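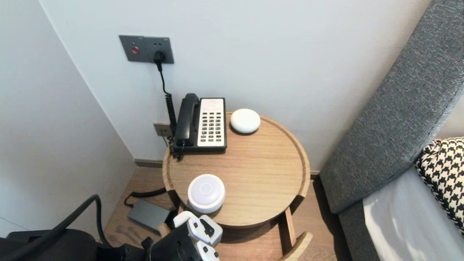 arlindo_l
Demos for the bedside task, 40 done, policy still rubbish on the approach. Grasp is just the white cylinder off the round table, place next to the flat disc. Raised rim on the tabletop so it has to come in higher than it wants to. Do I need more demos or more variety? Feb 23, 2022 build if it matters.

marciniak3
Variety. Move the cylinder every run, 40 in one spot is one demo

wekent
Disagree, get to 117 first then vary. Mine only settled after that many

marciniak3
and it learnt the table by heart

tobble
That phone lead over the edge would worry me more tbh. Tape it down or you'll be binning runs

arlindo_l
Lead stays, want it in the data. Will shift the cylinder every 3 runs and see

wekent
every 3 is faffy but ok. post teh numbers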